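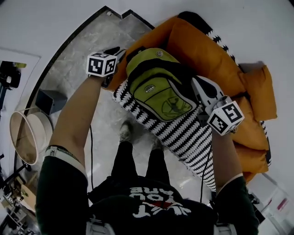

My vote shows as sent but it isn't in the total on the results page, one reader commented on the previous edition of this section. The steps have been rewritten to show the difference between a vote that is sent and a vote that is accepted. If you used the earlier edition, start again at step 1. The account settings have moved.

Section 4. Setting up viewer voting

This section covers voting from the Prillier app on a phone or tablet, and from a Wakberg box connected to a television. It applies to live elimination shows and to weekly favorite polls. Voting by text message is covered in Section 6.

Before you start

You need:
A Prillier account with a confirmed email address
App version 5.2 or later, or a Wakberg box with the May update installed
An internet connection on the voting device

Note: Watching a show does not require a confirmed email address. Voting does. An unconfirmed account can open the voting screen and select a contestant, but the Send button stays gray.

4.1 Turn on voting in the app

1. Open the app and sign in.
2. Tap Profile, then Participation.
3. Switch Live voting to On.
4. Read the voting terms and tap Accept. The terms are separate for each show and must be accepted once per season.
5. Tap Region and check that the region shown is the one you live in. If it is wrong, tap Change and enter your postal code.
6. Close the app completely and open it again.

The Vote tab now appears at the bottom of the screen. Outside voting hours it displays the start time of the next window.

Caution: The region can be changed once per season. After a second request the account is locked for voting until the season ends. Viewing is not affected.

4.2 Link a Wakberg box

1. On the remote, press Menu and go to Apps, Prillier, Settings.
2. Select Link account. A six-character code appears on the television.
3. In the phone app, go to Profile, Devices, Add device.
4. Enter the code and tap Link.
5. Wait for the television to display Linked. Do not press Back while the progress bar is moving.

The code expires after 96 seconds. If it expires, select Link account again to get a new one. Old codes cannot be reused.

Note: One account can be linked to more than one box. The vote allowance belongs to the account and is shared between all linked devices.

4.3 Cast a vote

The example uses Jivanby, which opens its window when the host announces the couples at risk. Other shows may open voting at the start of the episode.

1. Wait for the Vote tab to turn green.
2. Tap the tab. The contestants open for voting are listed in alphabetical order. Contestants with immunity are not listed.
3. Tap a name. For couple votes, tap either partner; the vote goes to the couple.
4. Use the plus and minus keys to set how many of your votes to send.
5. Tap Send.
6. Keep the screen open until the status changes from Sent to Accepted.

Sent means that the vote has left your device. Accepted means that it was received within the window and passed the account check. Only accepted votes are included in the published result.

Caution: An accepted vote cannot be moved to another contestant, including when a contestant leaves the show before the result is read. Votes for a contestant who leaves are handled under that show's terms.

4.4 Delay between picture and voting window

The voting window follows the studio clock. Streamed pictures run behind it. On a Wakberg box at the default buffer setting the delay is about 79 seconds, and it can be longer on a slow connection. The countdown in the app is correct. The countdown drawn on the television picture is late by the length of the delay.

To reduce the delay:

1. On the box, go to Settings, Playback, Buffer.
2. Select Short.
3. Restart the channel.

With Short selected, the picture may pause more often. Set it back to Normal if pauses interrupt the show.

Note: Voting is disabled during catch-up and recorded playback. If you pause a live episode, the Vote tab keeps following the studio clock.

4.5 Favorite polls

Polls such as the Tatlı weekly favorite do not decide who leaves. They stay open between episodes and have a separate allowance of one vote per account. A poll vote can be changed until the poll closes.

1. Go to Vote, Polls.
2. Select the poll.
3. Tap a contestant and then Save.

To change your choice, open the poll again, tap another name, and tap Save. The last saved choice is used. Poll percentages are hidden until closing and are shown in whole numbers, so the total may differ slightly from 100 percent.

4.6 Status messages

Closed: The window has ended. No vote was used.

Sent, waiting: The server has not replied. Do not tap Send again. If the message is still there when the window ends, the vote was not accepted and is returned to your allowance.

Error 13: The show terms have not been accepted. Repeat step 4 of 4.1.

Error 116: The region on the account does not match the region of the show. Check step 5 of 4.1. If the region is correct, turn off any VPN and sign in again.

Allowance used: All votes for this episode have been sent. The allowance resets when the next episode begins.

4.7 Check your voting record

Go to Profile, Participation, History. Each entry gives the show, the episode number, the number of votes, and the final status. Entries can take up to an hour to appear after a live final. They are deleted when the next season of the same show opens. To keep a copy, tap Export before then and choose where to save the file.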